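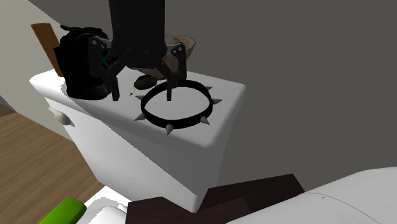 Our well went low in June and stayed low for most of the summer, and I said I would write down how we got through it before I forgot the details. We are on a shallow dug well four miles outside Kastcombe, on the uphill side of the road, and it had never given us trouble before. When the kitchen tap started spitting air I thought of showers and laundry and the garden. It took me a few days to think about flushing. A plain white toilet tank sits at the back of the bathroom and you stop seeing it, but it empties and refills all day long, and in a dry spell it was the first thing we had to change our habits around.

The way I found out was the tap. It coughed, ran brown for a second, and quit. I went down to the basement and the pressure gauge was at zero with the pump still humming. I shut it off at the breaker. I have since been told this was the right thing to do, but at the time I only did it to stop the noise. After 45 minutes I turned it back on, the gauge climbed, and we had water again. I filled every pot in the house.

The next morning I called Hnatiuk, the well company that serviced the pump for the people before us. They came out two days later and dropped a line down the well. The water was a few feet above the intake. They gave us three choices: haul water and wait for rain, have the well dug deeper, or drill a new one. The quote for a drilled well was more than we paid for our car. We decided to wait for rain.

We waited 14 weeks.

The first thing we did was stop doing laundry at home. There is a laundromat in Sakport next to the hardware store, and I went Tuesday nights after work when it was quiet. I ended up liking it more than I expected. Three loads at once and everything folded on the big table, and no basket sitting in the hallway until the weekend. The dryers run too hot and I ruined a wool sweater, which was my own fault.

The second thing was dishes. We had been leaving the water on while we scrubbed. We went to two basins, one soapy and one clear, and the clear one got carried out to the tomatoes when we were done. Greasy water went on the gravel by the shed. I kept up the two basins after the rain came back and I still do it now, mostly out of habit. The dishwasher is old and I am not sure which way uses less.

Then flushing. The house rule was the old rhyme that everybody with a well seems to know, so I won't repeat it. We also kept a bucket in the shower to catch the water while it warmed up, and used that for flushing. You pour it straight into the bowl, quickly, from a little height. If you pour slowly it just fills up and sits there. I got my shoes wet a few times learning this.

I also did the food coloring test on both toilets. You put a few drops in the tank, leave it alone for a while, and look in the bowl. The downstairs one was fine. The upstairs one had blue in the bowl when I came back, so it had been leaking past the flapper for who knows how long. I had never heard it run. A new flapper cost less than lunch. The first one I bought was the wrong size and I had to go back to Sakport, so buy it with the old one in your hand.

The garden was the hard part. I had put in more that spring than I ever had, and by the end of June it was clear that I could not keep all of it. I let the lettuce and peas go, they were nearly done anyway. The corn I gave up on and regretted. I kept the tomatoes, the beans and one squash plant, and put down a thick layer of old hay around all of them. The hay had seed in it, and I was pulling grass until September. The tomatoes were small but there were a lot of them, and they tasted better than the year before. The squash got borers, dry year or not.

For drinking and cooking we bought water at first and then got tired of paying for it. The town lets residents fill up at a spigot behind the Kastcombe fire station. We took seven jugs at a time in the back of the car. If you are going to do this, get jugs with a handle molded into the side, and not too big. The largest ones are fine when they are empty.

In August I had a low-water cutoff put on the pump, a gray box made by Drastora that shuts it down if it starts pulling air. The installation and the part came to $818. I thought about that bill for a while, but the pump would have cost more to replace, and I was tired of going down to the basement to listen. It tripped twice that month and once in September. Each time we left it off overnight and had water in the morning.

The rain came back at the end of September, slow and steady for most of a week, and then again in October. I measure the well with a string and a fishing weight, which is not very scientific. By Halloween the string came up wet a good way past where it had been in spring. I have a notebook page with all the marks on it.

I still want to get a rain barrel or two set up on the back gutters before next year. I have priced them and the plain ones are fine. The gutters need to be cleaned and one section rehung first, and it is already getting cold for ladder work, so that will probably be a spring job. I would also like to ask Hnatiuk what it would cost just to go a few feet deeper. They said to call in the winter when they are less busy.

We did a full load of wash here this morning, the first in a long time. I stood in the basement and watched the gauge for most of it.

Posted Saturday, November 17, 2018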